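How Do You Teach a Robot to Stack Blocks?

Think back, as far as you can, to when you were very small and somebody put a pile of blocks in front of you. You probably knocked them over. Then you picked one up, put it on top of another one, and it fell off, and you tried again (and maybe threw one across the room, which is part of it too). After a while your hands just seemed to know what to do.

Robots don't get to be babies. A robot arm on its first day has no idea what a block is, or what "on top" means, or how hard to squeeze. So the people who work with robots have to find a way to pass all of that along, and at the Indwood lab in Troltitcombe they have been trying out a way that I think you'll like, because it works a bit like holding someone's hand while they learn to write.

It's called learning from demonstration. A demonstration is when you show somebody how to do a thing. A person moves the robot arm through the whole job, from start to finish: reach down, close the fingers, lift, carry, let go. While that is going on, a computer writes down everything it can. Where was the arm? How far apart were the fingers? What did the camera see just then? One trip from start to finish is called an episode, like an episode of a show, only a lot shorter and with no music.
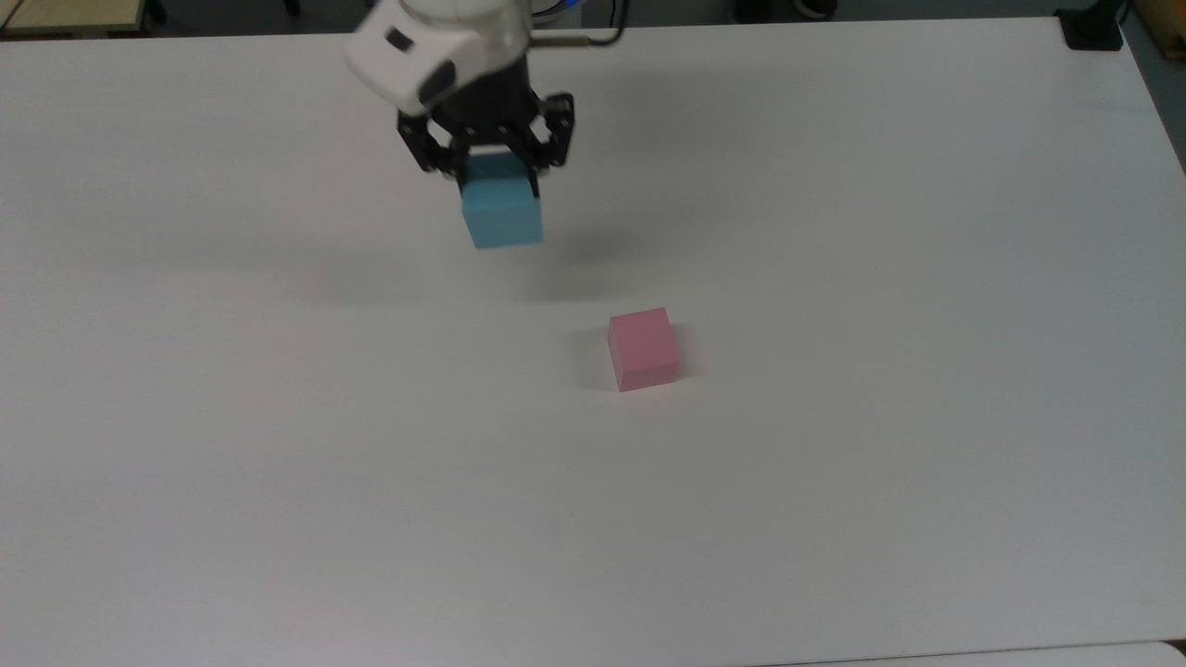

A robot's gripper holds a light blue cube above the table, with a pink cube nearby.

Now, you might think one episode would be plenty. You'd understand it after one, wouldn't you? But suppose the robot only ever saw the blocks in one place. It would learn to reach for that exact spot, and if you slid a block over by the width of your thumb, it would come down and pinch the air! So the blocks get moved between episodes, a little this way, a little that way, sometimes turned so a corner points forward. The robot needs to see all those different beginnings.

Padmavathi Achari, who ran the project, wanted to find out how much the moving-around really mattered. Her team recorded 2,124 episodes in all. Some had mistakes in them, like a block dropped too early, and those were taken out, leaving 1,944 good ones. Then they trained the robot's computer program two ways. The first program learned only from episodes where the blocks began in the same 5 places. The second learned from just as many episodes, but with the blocks starting in 29 different places.

Can you guess which one did better when the blocks were put somewhere new?

It was the second one, by a lot. The first program did beautifully in its favorite spots and got very muddled everywhere else. Sudheer Joseph, who moved the arm for most of the episodes, says it reminded him of learning a piano song by heart and then being asked to start in the middle.

There are still things the team doesn't know. Would it work with round things? With a squashy sponge, or a key? They plan to try some of those in June.

Something to try at home: Put two blocks on a table and ask a friend to close their eyes. Using only words, guide your friend's hand to pick up one block and set it on the other. Then move the blocks and do it again with exactly the same words. What happens?

Words to know

Gripper: the part at the end of a robot arm that grabs things.
Episode: one recorded try at a job, from beginning to end.
Training: letting a computer program practice on lots of recorded tries.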